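Print this page
E-mail this page

# Plukodlow blurbs, README

Back-cover and catalog blurbs for paranormal romance and urban fantasy, mostly novellas and anthologies. 1,441 blurbs in this release. Collected by Shuzhen Long and Chang-ho Heo. Last updated November 8, 2024.

Quick version: one row per story, blurb text plus hand tags. If you only want the text, grab blurbs.tsv and ignore the rest.

## What's in here

- blurbs.tsv - the main file. Tab separated, UTF-8, no quotes around fields
- tags.tsv - our tags, joined on blurb_id
- anthologies.tsv - which story sits in which anthology, and the order
- dropped.txt - ids we threw out, with a one-word reason
- NOTES-old.txt - Chang-ho's notes from the first pass. Partly wrong now. Kept anyway

Columns in blurbs.tsv: blurb_id, story_title, pen_name, series, year, length_class, blurb, source.

length_class is short / novella / novel. Taken from the publisher when they say, guessed by us when they don't. Guesses have a g on the end (novella-g).

## Where it came from

Started with 3,927 blurbs. Two places: the Pikby reader catalog, where people type blurbs in by hand off the back cover, and the old Vitolance newsletter, which ran them in full every month until it folded. Both said fine to use for study, not for resale. Emails are saved, ask if you need to see them.

Then cut. Duplicates went first (same story reissued with a new cover, blurb changed by a word or two). Then anything under 22 words, then box set copy that's all "six sizzling tales" and no story. What was left got read by a person. Shuzhen did shifters and witches, Chang-ho did vampires, ghosts, demons and the weird stuff.

## Tags

19 tags, a blurb can have any number of them. Main ones people ask about:

- fated_mates - has to be stated or close to it. "She felt the pull" is not enough
- hidden_world - heroine doesn't know monsters are real at the start
- cop_or_hunter - either lead has the job, ex counts
- curse
- bargain - deal with a demon, fae, devil, bank (yes, one)
- holiday
- enemies - enemies first, lovers later. Rivals at work go under rivals
- second_chance
- small_town

Full list at the top of tags.tsv.

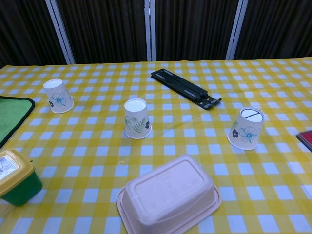 The tag people argue with is hidden_world. We went back and forth on it most of July. Problem is that blurbs start in the middle. A heroine can sound shocked because she never knew about werewolves, or because her own brother is one and she did know about werewolves. Rule we settled on: tag it only if the blurb says she didn't know, or shows her finding out. When in doubt leave it off. So it's under-tagged and you should expect that.

Same sort of trouble with curse. Vampirism gets called a curse constantly. Doesn't count unless somebody cast it.

Both of us tagged everything, seperately, then sat down over the ones that didn't match. The tags you get are the settled ones. We didn't keep the first-round tags for the early batches, sorry, that was dumb. Later batches have them in the column first_round.

## Known problems

- Line breaks. Vitolance hard-wrapped its lines and we joined them back up with a script. Now and then two words got glued together. Fixed what we saw
- Dashes are a mess. Single hyphens, double hyphens, the long kind. Left alone
- Pen names. Same author under two names shows up as two authors. We don't link them even where it's well known, please don't ask us to
- Year is the year of the edition the blurb came off of, not first publication. Matters for the reissues
- One set of linked ghost novellas under the pen name Doležal lost the ž in the first release and came out as two different authors. Fixed. If your copy has Dolezal and Dole?al, download again
- Anthology order is missing for the e-only ones
- Heroines' names: no column. Was going to be one. Maybe later
- Heavy on shifters. That's what Pikby members read. Don't use the counts to say anything about the genre as a whole

## Content

It's romance and a good part of it is steamy. Blurbs are milder than the books but some are plenty explicit, and there's violence, some of it nasty. No filter applied. The heat column in tags.tsv runs 0 to 3 if you need to cut. 3 means you wouldn't read it out loud at work.

## Using it

Good for: looking at how blurbs get put together, which tropes travel with which, opening lines, classroom stuff. Somebody did a nice thing on rhetorical questions in last lines ("Can she trust him with her heart... or her throat?"). There are a lot of those.

Not good for: judging the books. Blurbs get written by whoever was around, sometimes before the story was done. A few describe scenes that aren't in the story at all.

Blurbs belong to their publishers and authors. Tags are ours, do what you like with them, credit is nice. Author wants theirs out, tell us the title and it goes in dropped.txt next release, no questions.

## Fixes

Send corrections with the blurb_id, please, not just the title. We have a whole pile of stories called Moonstruck. Shuzhen handles tags, Chang-ho handles text and files. Slow in December.

Still to do: finish first_round for the middle batches, redo length guesses, proper list of series with numbers, check the holiday tag agian (Halloween is in for some and out for others)

Print this page
E-mail this page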